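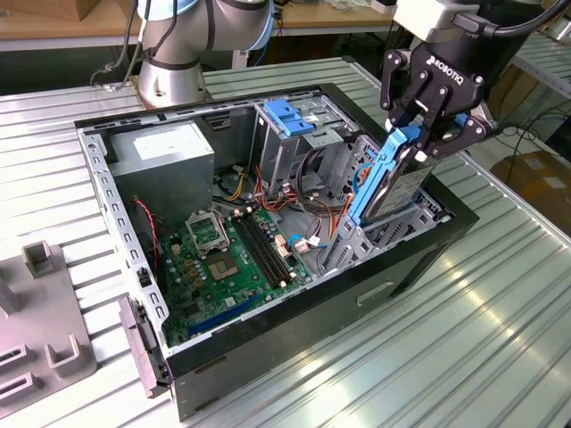
For eleven years the fastest hands at Grolel belonged to Aoife Hayes, who could have the guts out of an office PC before the kettle boiled. Now she has a robot colleague, and it is slower than she is. She mentions this often.

Grolel takes in computers that banks and town halls are done with and decides which of them get a second life. Most of the work is opening a case, pulling what can be pulled, testing it, and putting a drive back in. It's dull, it's hard on the thumbs, and until last March it was all done by people. Then came the two-armed cell from a firm called Jireš, along with an installer who stayed for two weeks and ate everything in the break room.

The crew named the cell Lullero, after a brand of sleeping pill one of them swears exists. The gripper has two fingers and no opinion about sports. Give it a drive in a plastic caddy and a cage to slide it into, and it goes about the job like a man parking a borrowed car. Give it a cable someone tucked behind the power supply in a hurry, and it stops and turns on a light. Somebody walks over.

That walk is what the job has become. Hayes used to strip machines all day. She now looks after the cell, teaches it new cases, and settles its arguments with bent sheet metal. Her title is "process lead," which came with a raise and a lanyard. She kept the raise.

The bench crew is still 15 people, though 5 of them have moved to testing, where the chairs are better. Management at the Ferley site likes to quote the cell's first full quarter: 3916 drives fitted. Hayes likes to quote the other number, 1036, for the times it called for help. Both are on the whiteboard, in different handwriting.

What people miss is harder to put on a whiteboard. The old bench was loud. You talked while you worked, mainly about other people's divorces, and your hands got on with it. Watching a machine takes your eyes, and the talk has thinned out. On the other hand, Hayes's thumbs no longer ache at night, and she has taken up the banjo. Her neighbors have asked whether the robot could be slowed down a little.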